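May, late afternoon

Finally sitting down with the rebound numbers from the Pleltville gym sessions, which I've been promising everyone since before the playoffs started (sorry, all). This entry is long and wanders a bit, so get a coffee first.

The question, for anyone who wasn't on the thread: does where a shot is taken from tell you enough about where the miss will come off the rim that a forward could cheat toward it? Coaches have been saying so forever – corner threes go long to the opposite side, everybody learned that in middle school – but the Tristamen staff wanted it charted with their own players on their own rims before they'd change how they send people to the glass. I think that's a perfectly sensible thing to want.

We've got 21 sessions in the book now. Three of them I'm setting aside for the moment, as the left basket was being used for a different drill and the shot locations were penciled in afterward from memory. I'd love to keep them, there are some beautiful long misses in there, but I don't trust the spots.
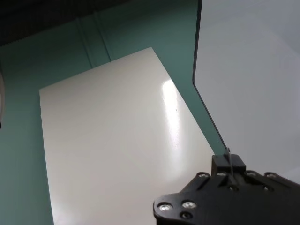 White board on the green surface.

So, corners first. Misses from the right corner do land on the far side more often than not, and it's a good clear lean, the kind you can see on the chart without squinting. The left corner leans the same way but much more weakly, and I went back and forth all morning over why. My best guess is that most of our left corner attempts come from two shooters with very flat releases, and a flat shot tends to catch the front iron and come straight back at you. I'd like to split those two out before anybody quotes the left side in a meeting. Please don't quote the left side in a meeting!

Wing shots are a mess. I had hoped for something tidy there and I haven't got it. The bank attempts scatter everywhere, and I'd lumped them in with the clean rim misses, which was silly of me. Re-coding them is the first job tomorrow.

I also caught myself calling a rebound "long" in one session and "medium" in the next for what must have been the same patch of floor, just inside the foul line. From here on: anything first touched beyond the dotted half circle is long, anything inside it is short, and medium is retired. I've written the same thing on the inside cover so it can't get lost. 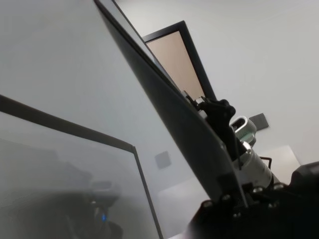 Gray panel, with a small blue light low down.

Ndlovu sent over their version of the chart, and it's nicer looking than mine, I have to admit. They code by clock position around the rim, where I use floor zones. The clock is lovely for direction but it throws away distance, and distance is half of what a forward needs. I'd like to try both together: clock position plus long or short. It means a bit more writing per miss, but I tried it on a short stretch of the last session and kept up fine once I stopped trying to note the rebounder's number as well.

One more thing before I forget. Tipped balls. Right now I log the first hand that touches it, and Fudham logs whoever ends up holding it, so our offensive rebound totals will never match and we shouldn't be alarmed when they don't. I still prefer first touch for this question, as it's closest to where the ball really came off.

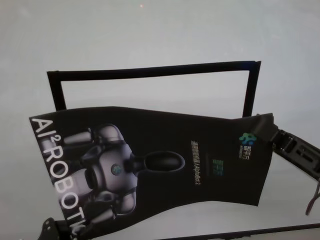
Wahyudi Santoso read this over and disagrees about the tips: first touch is fine for guards, he says, but the bigs tap the ball out on purpose, and logging that as a rebound at the rim makes the long misses look rarer than they are. He'd give taps a column of their own. I think he's right, annoyingly, and it's easy enough to add a T to the sheet.

Still to do:

- re-code the wing misses, banks kept separate
- pull the two flat shooters out of the left corner
- add the T column, and go back through the last session with it
- ask Fudham whether they still have their raw tip notes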